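Flosata reading and repair rooms – progress report, November

To: Boglárka Jakab, grants desk
From: Aranka Pintér

Sorry this is short on polish, the boiler man is here at two and I want it off before then. Numbers first, then the rest.

Members signed up to date: 1,048. Target for the whole grant year was lower than that so we're happy. Home visits made: 67. Toolkits lent out and returned in usable shape: 200. Still out and overdue: 43. Chasing those by phone, letters got us nowhere.

Home visits. These took longer than the plan allowed. We budgeted one hour each and Imre is spending closer to two, mostly on windows. Old putty, painted shut, sash cords gone. People sign up for a draft strip on the front door and then ask about the back bedroom. Hard to say no. We have moved some of the print budget over to cover his mileage – your email said this was ok under ten percent, it is under ten percent.

Lengyel Street room. Open four evenings now instead of three. The lease is signed through next summer, same rent. Landlord fixed the gutter but not the stair light. The sewing table is booked solid and the bike stand is not, which is the reverse of what we wrote in the application. Would like to drop the second bike stand from the equipment list and buy an overlocker with the money. Need your yes on that in writing please.

Stukari room. Slower. Hours were wrong on the flyer for the first month (my fault) and we lost people who came to a locked door. Reprinted. Anikó Magyar took over the Saturday-type crowd, families mostly, and turnout is climbing but I don't have a clean figure becuase the sign-in book got wet. Will have one for the next report. 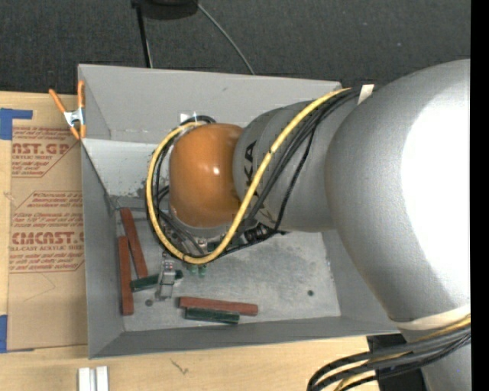
Bin and wooden tabletop, with the arm reaching in from the right.

Training. Two rounds of the evening course done, basic plumbing and basic clothes repair. Plumbing was full with a waiting list. Clothes repair half full first time, full the second after we moved it later in the evening. Béla Hajdu taught both plumbing rounds and has agreed to a third at the same fee. He wants a bigger room. We don't have a bigger room. May ask the school.

Supplies. Thread, washers, faucet parts all fine. Caulk ran out twice. Pokemen raised their delivery charge with no notice so we now order once a month and store it in the Stukari back closet. Saves a bit. The closet has a lock.

Problems, in no order:

Overdue toolkits, see above. Nearly all of them are the large kit. Thinking of a small deposit but some members can't pay one, so it would have to be optional, and then what's the point. Open to ideas.

Phone line. Down for most of a week. Missed calls, at least two angry ones after. Switched provider.

Translation of the safety sheet is late. The translator sent the first half and it's good. Second half promised by end of month.

Spending. We are under on staff hours and over on travel. Full sheet is attached, tab two is the one you want, tab one is still the old layout and I havent fixed the totals row. Receipts are scanned up to the end of last month. The insurance invoice is not in there yet, it came in the wrong name and went back.

Next three months: third plumbing round, stair light, overlocker if you agree, finish the first list of home visits before it gets really cold. Imre thinks we can do it if no one adds windows. They will add windows.

Would also like fifteen minutes on the phone about next year – the form asks for a match and I am not clear if donated hours count. Mornings are best, before ten.

Aranka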